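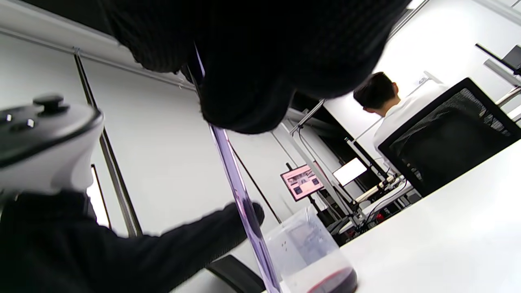
Measuring the color is the easy part, and getting people to stir long enough is where the evening goes, according to Thilini Majumder. "They want to pour the second it looks red," she said. "It looks red after one turn of the rod. Then you get a stripe down one side of the cloth and they ask me what went wrong."

The home dyeing course at the Wuststead community workshop has added a second evening group for July after all 14 places in the first one were taken. The new group will meet at 7 p.m. in the upstairs room, the same room used by the earlier class.

Each session is given over to one color family. Reds and purples come first, followed by blues, then browns and grays. People mix a small amount of concentrated color in a beaker, try it on a strip of white cotton, and write down the amounts before making up a full bath. The strips are kept and pinned to a board by the door, with the recipe underneath in pencil.

The course runs for 2 hours each evening and costs $40 for the full set of sessions. The price covers dye, test cotton and the use of beakers and stirring rods. Those who want to color their own clothes are asked to bring plain cotton or linen, washed beforehand without fabric softener. Polyester will not take the dyes used in the class, and wool is left for a separate course in the winter.

The deep reds have caused the most trouble so far. Dye powder that has not fully dissolved leaves dark specks on the cloth, and they do not wash out. Majumder has her students start with a very small amount of warm water, work the powder into a paste, and thin it little by little. She also has them hold the rod close to the side of the beaker and stir slowly, which keeps splashes off the table.

Burgundy was added to the program at the request of the first group. It is made from a red base with a little blue and a trace of brown, and the class went through several tries before settling on a recipe. The one now on the board was worked out by a student who wanted to match a set of faded curtains. In the beaker the mixture looks nearly black when it is deep and a good deal brighter when only the bottom is covered, so the class judges it on dry cotton. Wet strips come out a shade or more darker than the finished cloth.

Gloves are required whenever powder or liquid dye is on the table. The workshop has them in three sizes. Students are also told to wear old clothes and to tie back long sleeves, and food and drink stay downstairs. Measuring cups used for dye are never to go back to a kitchen.

The dyes are ordered through Talukder, a supply shop on the same street, which also sells them in small packets to anyone who wants to keep going at home. The shop will set aside the reds and the burgundy mix for people on the course until the end of the month.

The workshop has now logged 173 color recipes in the binder it keeps for members, including those from earlier years. Any member can copy from it when the room is open. A few of the oldest pages are hard to read because of water stains, and two people from the first group have begun writing them out again. Pages for greens are still thin, and anyone with a recipe that has worked more than once is welcome to add it, along with the type of cloth and the time in the bath.

Sign-up for the second group is at the front desk. No experience is needed, and people under 16 may come with an adult who is also enrolled. A waiting list will be kept if the places run out. Finished pieces from both groups will hang in the stairwell during August.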